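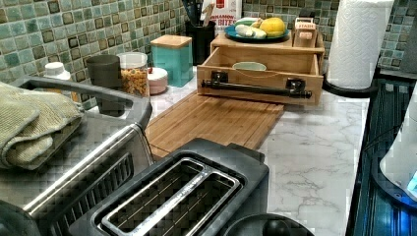 Progress report: Vatow counter and storage work, May

Filed under: Grants / Home Kitchens / Interim Reports

Cultdale submits this report under the second stage of the Vatow kitchen project. Spending to the end of May stands at $3,193.

1. Counter layout

The appliance zone is set. The toaster oven and the two-slice toaster share one stretch of the marble counter, with the bamboo cutting board flat behind the toaster. The wooden drawer box stands at the back. Its black pipe handle was kept from the first version after the smaller knob supplied by Prisico came loose in testing. With the drawer fully open, a small bowl can be lifted out without moving the board.

The towel on the oven is a layout item only. The written procedure requires it to be removed before the oven is switched on.

2. Put-away sessions

We have logged 172 put-away sessions against a target of 50 for this stage. Each session starts with play food on a plate and cookware out on the counter, and ends when the counter is clear. Average time is about 30 minutes, including reset.

Plush food was chosen over hard plastic for noise. The corn, banana and watermelon slice are in regular use on the large teal plate.
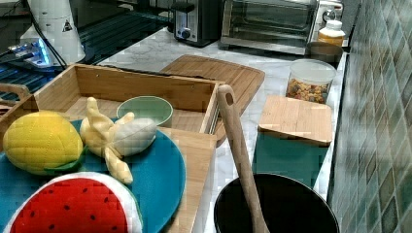 Long-handled tools remain the main open item. A spoon left standing in a pot has to be moved before the pot can be stored, and the current procedure does not say where it goes. A revised step is in draft. Cutting boards are also stored in two ways, flat and leaning, and the Jireš checklist covers only the first.

3. Next period

- Issue the revised step for spoons and pots.
- Add leaning boards to the checklist.
- Check the drawer handle screws and record any play.

No change to the approved budget is requested.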